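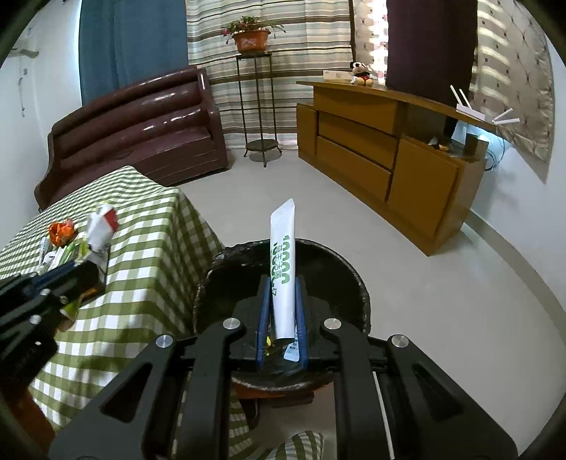

White squeeze tube with green print: large numerals and Chinese characters along the body.

Projects > Tekateo > Word lists > README

Tekateo Household Words
By Dumisani Nkuna, December 2023

Tekateo is a small list of words that people use for things at home, collected from families who speak more than one language. It has 1136 entries. Each entry gives the word, the language, the thing it refers to, and a short note from the speaker if there was one.

I started the list when I lived in Malstead, where my neighbors and I often had three names for one object and could not agree which was correct. Eluned Gronow checked the spelling of all Welsh entries and also repaired the sorting script, which I had written badly.

What is in the files

words.csv is the main table. The columns are id, word, language, meaning, room, note. The file is saved as UTF-8. If your spreadsheet program shows strange signs in place of the letters with accents, please choose the encoding by hand when you open it.

notes.txt has the longer comments. Only 82 entries have one. They are kept in the words of the speaker, also when the grammar is not standard.

The column "room" was filled in by me and it is the weakest part. A word such as "cloth" can belong to the kitchen, the bathroom or the dining room. For table linen I used "dining" always, and patterns such as checks or stripes go in the note. I did not make separate entries for colors.

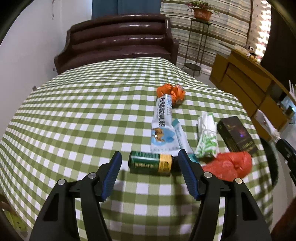
Known problems

- Almost 200 entries have no language code, only a name of the language.
- Packaging words (tube, bottle, jar, cap) are often mixed with the word for the content. Some speakers say the same word for both.
- Words in Chinese characters have no pronunciation yet.
- Entries from the older Imel list use a different order of columns. I changed them with a script, and 20 still need to be read by a person.

How to send a correction

Write the id of the entry first, then the correct form, then where you heard it. Please send one message for each language. Corrections received before April will go in the next version.

License

Free to use and to change. Please keep this file together with the table.

Contact | © Tekateo word lists | Back to top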